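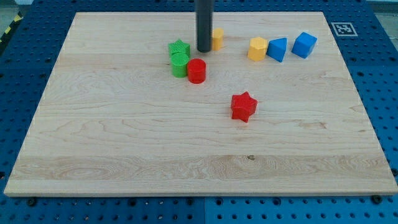

Manolis Christodoulou thinks I have been unfair to the planner, and that if I gave it a sensible cost for pushing one block past another it would stop taking the scenic route. He wrote this at the bottom of my last entry, very kindly, and I have been chewing on it through two breakfasts.

Print this page
E-mail this page

Wednesday, December 31, 2025

So I went in today to find out if he was right, with a flask and the good biscuits, and had the lab at Gamlow more or less to myself. The train from Plistbridge was so quiet that I got a table seat and wrote half the new cost term on the back of a parking notice before we'd reached the second stop.

I should put down what the trouble was, as I shall certainly have forgotten by spring. Tivow (our planner, for anybody who has wandered in) is given a sentence such as "push the red star up to the green star", and it draws a line for the tip to follow. It knows where each block is from the tracker, and it keeps the tip from driving through anything on the way. All well and good with a block like that red star, sitting out in the middle of the board with room on every side of it. You could plan that one with a ruler. But ask it to shift the red cylinder when the green one is practically leaning on it and Tivow goes peculiar. It used to treat the neighbour as a wall, with a fat margin round it, and then discover that every decent place to push from was inside the margin, and off it would wander round the outside of the board looking for an approach that didn't exist.

I had always blamed the search. I've said as much in these pages, at length, and in May I spent the better part of a week rewriting the way it picks its next step, which made it quicker at being wrong.

What Manolis suggested was to leave the search alone and let a nudge be a nudge. Touching a neighbour should cost something, a bit more the further you shove it, but it shouldn't be forbidden. I was sniffy about this at first, I admit. I had visions of the tip ploughing everything into one corner like a man clearing snow. But I typed it in before lunch, nine lines altogether with the comments, and set it going in Jia, our simulator, over the whole file of saved layouts, all 3,301 of them. Then I ate my sandwiches and tried not to look at the progress bar.

The sulking has gone! There is no other word for it, it just gets on. Where two cylinders are side by side it comes in from the open side at a slant and lets the neighbour roll a touch, and in the simulator at least it nearly always leaves both of them where I'd have wanted them. The stars are still awkward. Push one on a point and it spins, push it in the notch between two points and it goes along like a lamb, and Tivow has no idea which of those it is about to do. The tracker gives me the angle of a star, but it wobbles by as much as 15 degrees when the gripper is in the way, and that is enough to turn a notch into a point. I suspect the answer is to plan a short push, look again, and plan another, as you would with a wardrobe on a carpet.

On the real board I was much more cautious. I kept the speed limit low and my hand near the stop button and began with the star in the middle, for my own nerves as much as anything. That went nicely. Then I tried the two cylinders, and the first go was lovely and the second wasn't – the tip came down a shade too close and tipped the red one over before it had pushed anything at all. I don't think the cost is to blame for that. The simulator lets the tip arrive exactly where it was told to, and the real one arrives near there, and I never put any slack in for the difference. I spent almost an hour hunting for a sign error in the board transform before I thought of it, and I found a sign error as well, in the plotting script, where it had been drawing my arrows backwards since goodness knows when. Nothing depends on it, but it does explain some very confusing graphs.

Another thing for the list: the log prints a line for every replan whether anything changed or not, so by teatime I was scrolling through more than 1,000 lines saying "path kept". It wants a quiet setting. I have wanted to give it one for ages – it's one of those jobs that is always smaller than the thing you are doing.

I've saved the new cost on its own branch and left the old one as the default until I have tried the crowded layouts properly, with the hexagonal prism and its neighbours, which have flat sides and will slide in ways the cylinders don't. Manolis, if you're reading, yes, you may be smug until the middle of next week, and would you send me the name of that paper on contact costs again? I wrote it on the parking notice and then left the notice on the train.

Home by seven, soup, and now a great deal of banging from next door's garden, so I'll finish this and go and look at the fireworks.

Search this diary
Enter keywords
Go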